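Baby prefers to turn head only to one side, 16 weeks

Posted by Crisanto Abella in Baby Health, 28 October 2025

Hello everybody. My son is 16 weeks old and he always looks to the right. When he sleeps, when he is in the stroller, also when I hold him. If I turn his head to the left with my hand he lets me, but after a minute he is back. Now the back of his head is a little flat on the right side.

The nurse at the Harnwood clinic said to wait until the next visit, and this is in December. My mother-in-law says it is only a habit and that my wife had the same. I don't want to make a big problem from nothing, but waiting so long feels wrong to me. Did somebody have this with their baby? Should I ask for a physical therapist now?

Aušra Lapiņa

We had the same with our daughter, only she looked to the left. Please don't wait until December. Call the clinic again and say clearly that you already see a flat place, and ask if they can check his neck muscles. For us it was a tight muscle on one side, and the therapist showed us stretches. I will not write them here, somebody should show you with your own baby.

What we did at home besides this:

We put her in the crib with her head at the other end, so the door and the light were on the side she did not like. She still slept on her back, always.

We gave her more tummy time when she was awake, a few minutes and many times a day. She hated it in the beginning. 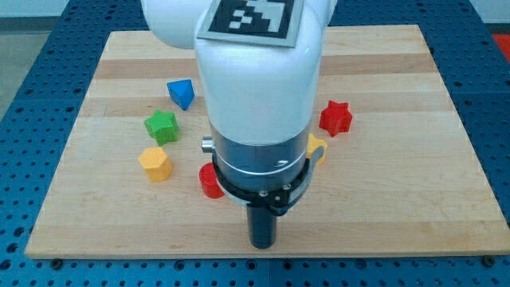 Robotic arm over a wooden board

I also changed the arm when I gave the bottle. It was strange for me, I am very right-handed - but after one week I did not think about it. Her turning was better first and the head shape came later, so don't measure it every day like I did.

Subbarao Chowdary

my nephew had it and it went away alone. dont buy special pillow, doctor told my sister they are not safe for sleeping

Phúc Đỗ

I agree with Aušra about calling earlier. One thing to add: write down for two or three days which side he chooses when he sleeps, eats and plays. Our doctor asked me exactly this and I had no answer. If he cannot turn to the left by himself at all, or you feel a lump in the neck, tell them this on the phone and they may see you sooner.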